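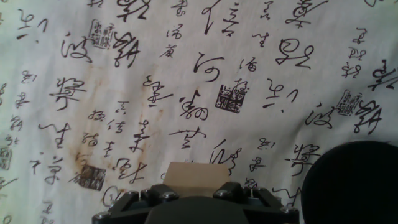
List Home | Threads | Authors | Search

Re: wrist camera pose drifts on printed cloth
From: Bjarke Østergaard
2025-08-03

Thanasis Gkikas wrote:
> With the calligraphy cloth down, Gralura's tracker
> jumps sideways and stays there. Plain cloth is fine.

The print repeats left to right, so the matcher locks onto the wrong copy. I'd mask the gripper first – its features never move – then limit the search to 8 pixels per step. The brown stain has no twin, so weight it up. Patch is in the Harneck branch, ticket 3538.

Bjarke

Print | E-mail this message | 6 comments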